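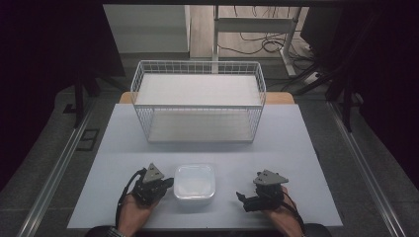
Musero Wire Storage Basket: Review

2 min read

The Musero is a rectangular, open-top basket in white wire, sold by Bodier for use on shelves, counters and desks. It was assessed over one month in the supply room of the Mekonnen Center, beginning in January.

The grid is thin but holds its shape. The lower front rim is the most useful feature of the design, as small containers can be lifted out without moving the basket. The taller walls at the back and sides keep stacked items in place. Staff stored packets of 100 envelopes in it, along with labels and small lidded boxes, and reported no difficulty in reaching them.

Two reservations should be recorded. Pens and other narrow items slip through the mesh, and a liner is not supplied. The wire also marks soft surfaces when the basket is dragged — felt pads are advised on painted shelving.

The comparable Flollura model has a solid floor and suits loose items better, although its high front makes daily access slower. For supplies that are handled often, the Musero is the preferred choice. It is recommended for general office and household use, and it is not recommended for craft materials or hardware.

Contact us | © Mekonnen Center, Suite 2409 | Back to top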